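Samstag, 30. August. Werkstattzettel, diesmal zur Frage, die mir dauernd gestellt wird: Können Maschinen das schon? Also Stifte stecken, Schrauben sortieren, Wäsche falten, Spülmaschine ausräumen. Kurze Antwort: manches, langsam, und nur wenn man ihnen alles hinlegt. Lange Antwort unten, mit Tipps, die auch ohne Roboter was bringen.

## Stecken und Fügen

Kleine Teile in kleine Löcher. Klingt nach Kinderspielzeug, ist aber für Greifhände mit das Schwerste überhaupt.

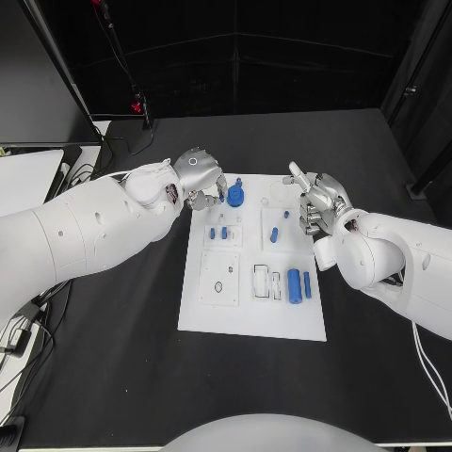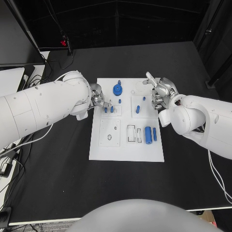

Zwei Arme, weißes Brett, blaue Teile auf schwarzem Tisch.

Bei Hand und Maschine klemmt es an denselben Stellen. Was hilft:

- Fase ans Loch oder an den Stift, eins von beiden reicht. Ohne Fase verkantet es auch bei ruhiger Hand.
- Teile in einer anderen Farbe als die Unterlage. Mache ich bei Dübeln seit Jahren so, Filzstift genügt.
- Matte Unterlage. Glanz stört Kameras und müde Augen. Alte Gummimatte drunter, fertig.
- Durchsichtige Kleinteile nie lose hinlegen!! Immer in eine dunkle Schale.
- Erst drehen, dann drücken. Wer drückt, bevor es fluchtet, macht die Kante kaputt.

Elżbieta Czarnecka hat bei Gavness in der Montage gelernt und schwört auf feste Plätze: jedes Teil hat auf dem Brett seinen Umriss, aufgemalt. Man sieht sofort was fehlt. Habe ich für die Bohrer übernommen, Edding auf Sperrholz, 18 Bohrer, eine Stunde Arbeit.

## Sortieren

Schrauben nach Größe: geht maschinell gut, wenn nur eine Sorte gemischt ist. Mein Kübel vom Schwiegervater war alles durcheinander, Haken, Unterlegscheiben, Teppichnägel. Da gibt jede Maschine auf, ich fast auch. Tipp: erst Magnet, dann Sieb, dann Finger. Den Magneten in eine Plastiktüte stecken, Tüte umstülpen, Späne weg.

Der Sortierkasten von Skolo taugt, die Deckel sind allerdings zu stramm. Mit etwas Kerzenwachs an der Nase gehts.

## Küche

Rühren, wiegen, Teig kneten: ja, längst. Ausräumen der Spülmaschine: bei mir zu Hause noch niemand außer mir. Nasses Glas, verhakte Gabeln, Deckel voll Wasser.

- Messer immer Spitze nach unten, gilt für alle Hände.
- Gabeln nicht alle in ein Fach, die verhaken.
- Nudelmaschine (meine ist eine Marchetti) nie spülen, nur ausbürsten. Einmal trocken mit einem Teigrest durchdrehen, der nimmt alles mit.

## Wäsche

Handtücher falten, das kann eine Maschine schon, gemächlich. Bei Spannbettlaken bin ich skeptisch. Die schaffe ich selber nur so: Ecken ineinander, auf den Tisch legen, drittlen, rollen. Nicht schön aber passt in den Schrank.

## Lohnt sich das Warten?

Nein. Wer im November die Werkstatt winterfest haben will, fängt jetzt an und macht es von Hand. Saugroboter ja, Mähroboter ja, wenn der Garten eben ist. Eine Hand, die mir den Dübel ins Regal setzt, würde ich sofort nehmen, auch wenn sie dreimal so lang braucht wie ich.

Nächstes Mal: Leim aus Fugen kratzen, und was ich mit den 125 Restklötzen aus Nustside gemacht hab.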